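Flirkix Home Server Kit
Set-up Guide, Part 3: Preparing the Computer and Fitting the Drives

This part covers turning a used desktop computer into a home server with the Flirkix kit. You should have finished Part 2 (choosing a computer and checking the contents of the kit) before you start. Network settings and user accounts are in Part 4.

3.1 Before you begin

You will need:

A desktop computer that starts and shows a picture on a monitor
A Phillips screwdriver, size 2
The small bag of drive screws from the kit
The Flirkix USB stick
A keyboard and monitor (for set-up only)
A torch or a good overhead light
A tray, egg carton or muffin tin for the screws

Allow a full evening. The physical work is usually done inside an hour, but the first disk check can run until morning on larger drives.

CAUTION: Anything left on the old drives will be erased during installation. Copy photos, tax records and email off the computer first, and open a few of the copied files on another machine to confirm they are readable.

CAUTION: Do not open the power supply. It is the metal box where the mains lead plugs in. There are no parts inside it for the owner to service, and it can hold a dangerous charge after it has been unplugged.

3.2 Where the server will live

Decide this before you open the case. Once the server is set up it will run day and night, and moving it later means shutting it down properly each time.

Choose a spot that is dry, out of direct sun and within reach of the modem by cable. A hall cupboard is fine if the door has louvres or can be left ajar. A garage is suitable in most areas, but avoid tin sheds, where the temperature in summer will be too high for the drives. Laundries are too humid.

Leave at least a hand's width of clear space behind the computer and on whichever side has vents. Do not stand it on carpet. A paver, a shelf offcut or an upturned crate will lift it clear of most of the dust.

If the server will be in or next to a bedroom, bear in mind that older hard drives can be heard when they are working. The nightly backup starts at 2 am unless you change it (see Part 4).

3.3 Opening the case

1. Shut the computer down from its own menu and wait for the fans to stop.

2. Switch off at the wall, then pull out the mains lead.

3. Press and hold the power button for ten seconds. This drains the charge left in the main board.

4. Unplug everything else: monitor, keyboard, network cable, speakers. If you are unsure what went where, take a photo of the back of the computer first.

5. Lay the computer on its side on a table. An old towel underneath will protect the table and stop the case sliding.

6. Remove the side panel. Most cases have two thumbscrews at the rear edge. Slide the panel backwards and lift it away. Some office computers have a latch or a lever in place of screws.

7. Touch a bare metal part of the case with your hand. Do this again each time you come back to the job.

Note: If the panel will not move with the screws out, check for a small lock or a third screw hidden under a sticker. Do not lever the panel with a screwdriver.

3.4 Cleaning

Used computers are often full of dust, and ex-office machines that sat on the floor are the worst. Take the computer outside for this step if you can.

1. Hold each fan still with a finger and brush the blades with a clean, dry paintbrush.

2. Blow the loose dust out with a can of compressed air, working from the top of the case down. Keep the can upright.

3. Brush the vents at the front and rear.

4. Wipe the inside of the side panel with a dry cloth.

CAUTION: Do not use a household vacuum cleaner inside the case. The nozzle can build up static and will happily swallow a jumper or a screw.

3.5 Checking the cables

Look over the inside of the case before adding anything. Many faults reported to us in the first week come down to a plug that was already half out when the owner bought the computer.

Each drive has two connections. The data cable is the narrower one and runs to the main board. The power cable comes from the power supply, and there may be several spare plugs on the same lead. Both plugs on a modern drive are L-shaped inside and will only go on one way round.

Follow each cable from end to end and press the plug home squarely. Avoid pushing on the cable itself. If a plug has a metal clip, you should feel it click. 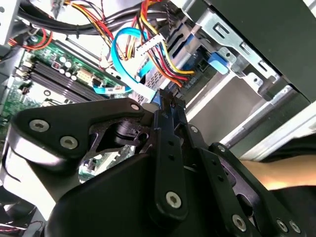 Figure 3-2. Drive connections inside an open desktop case.

Tuck slack cables away from the fans. Cable ties are supplied, but do not pull them tight, and do not tie a data cable so that it bends sharply where it leaves the plug. If a cable has a kink or a cracked plug, replace it. Spare data cables are inexpensive and any computer shop will have them.

3.6 Choosing drives

The Flirkix software goes on one drive (the system drive) and your files go on one or two others (the storage drives). The system drive can be small. Anything over 200 GB is more than enough, and a second-hand solid state drive is a sensible choice.

For storage, we recommend two drives of the same size. The server will keep a full copy of your files on each, so that if one drive fails you can carry on with the other while you get a replacement. Using two drives of different sizes will work, but only the space of the smaller one is available. With an 800 GB drive and a 400 GB drive, for instance, you will have 400 GB to use.

Note: Two matching drives protect you from a drive failing. They do not protect you from theft, fire or deleting the wrong folder. Keep a separate backup on an external drive and store it somewhere else. Part 6 explains how.

3.7 Fitting the storage drives

1. Find an empty space in the drive bay. If there is a choice, leave a gap between the two drives so that air can pass.

2. Slide the drive in with its connectors facing the side you can reach. The label normally faces up.

3. Line up the holes in the side of the drive with the slots in the bay.

4. Put in all four screws finger-tight, two each side, and only then tighten them. Firm is enough. The threads are shallow and strip easily.

5. Connect the data cable to the drive, then to a free socket on the main board. Sockets are usually numbered. Use the lowest number for the system drive.

6. Connect a power plug.

7. Repeat for the second drive.

8. Write the serial number of each drive on the card at the back of this guide, with its position in the bay. If the server later reports a fault it will give you the serial number, and you will be glad to know which drive to pull out.

If your case uses plastic trays or rails, clip these to the drive first and ignore step 4. Solid state drives are smaller and need the adaptor bracket from the kit. We supply the Olex bracket, which takes two drives. The earlier Kerkau bracket takes one and may still be found in kits bought before April.

CAUTION: Use only the screws in the bag. Longer screws from the hardware shop can reach the circuit board and ruin the drive.

3.8 First start

Leave the side panel off for now.

1. Check that no screws or tools are left in the case. Tip it gently and listen for a rattle.

2. Stand the computer upright and connect the monitor, keyboard and mains lead. Leave the network cable off.

3. Put the Flirkix USB stick into a socket at the rear.

4. Switch on at the wall and press the power button. Keep fingers and sleeves clear of the fans.

5. Press the key for the boot menu as soon as the first screen appears. It is F12 on many computers, and F8, F11 or Esc on others.

6. Choose the USB stick from the list.

7. When the Flirkix menu appears, choose List Drives. Every drive you have fitted should be shown with its size. The sizes will be a little lower than those printed on the labels, which is normal.

If all drives are listed, choose Shut Down, switch off at the wall and refit the side panel. Then go to Part 4.

3.9 If something is wrong

Nothing happens when the power button is pressed
Check the wall switch and the small rocker switch on the power supply, which is easily knocked during the work. If both are on, look for a thin cable that has come off the front panel pins.

The computer starts but a drive is missing
Shut down, unplug and reseat both cables on that drive. If it is still missing, move the data cable to another socket. If the drive now appears, the first socket is faulty or has been turned off in the computer's settings.

The computer beeps and shows no picture
A memory module has probably been bumped. With the power off and the lead out, press each module down at both ends until the clips close.

A drive clicks or grinds
Stop using it. Switch off and replace the drive before going further, even if it is listed correctly.

The USB stick is not offered in the boot menu
Try another socket. On computers more than ten years old, use one of the black sockets in preference to a blue one. If that fails, the stick can be written again from our website on any other computer.

The clock is wrong every time you switch on
The coin battery on the main board is flat. It is a CR2032, sold at supermarkets. Almost 300 of the customers who wrote to us last year had this one problem, and it will stop the backup schedule from working if it is left.

3.10 Getting help

Kits sold through Abeysekara stores can be taken back to any branch for advice, and staff will fit drives for a fee. For questions about this guide, write to Pranab Nanayakkara at the Flirkix support desk. Include the make and model of the computer, the wording of any message on the screen, and a list of the drives with their sizes.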